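Reprint or first printing of the Arholm catalog?

Posted 2018-05-13 in Art Books

I have a softcover exhibition catalog from the Arholm show, published by Prellow in 2000. A seller in Mersha lists the same book as a "first printing" for a lot more than I paid. Mine has no printing line on the copyright page. How do I tell which one I have?

drarkuneck_books
Check the last page, after the list of works. The reprint has a short note there with the printer's name. The first printing leaves that page blank. The reprint is also 10 pages longer, with a second essay at the back. 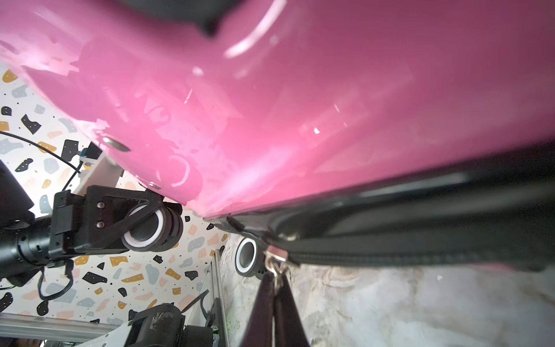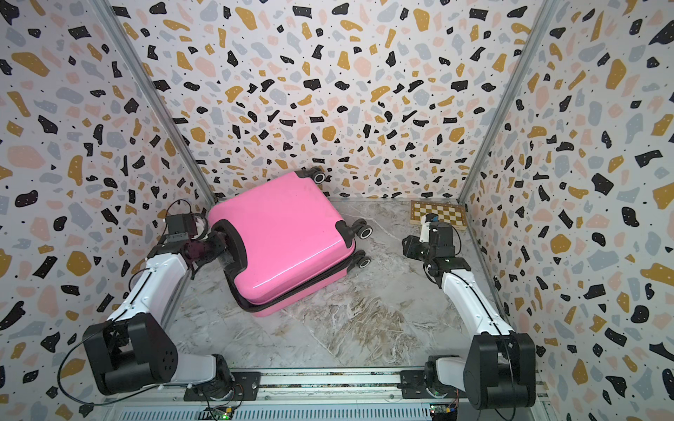
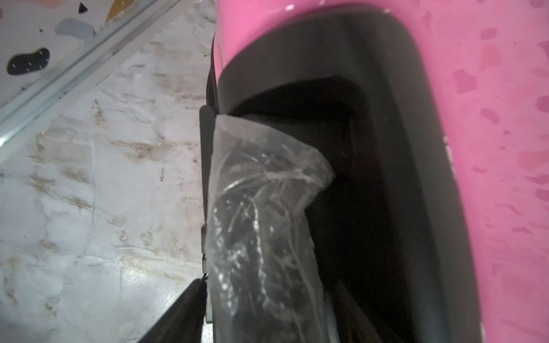 Pink suitcase, seen in the second one.

2 more replies

plainpaper
I think they are all the same. Mine was cheap.

foldout
The blank last page is right, but look at the plates too. In my first printing, 3 of them fold out. The reprint has them as normal spreads. If yours fold out, ask the seller for a photo of the copyright page before you compare prices. I bought mine in February and it had no printing line either.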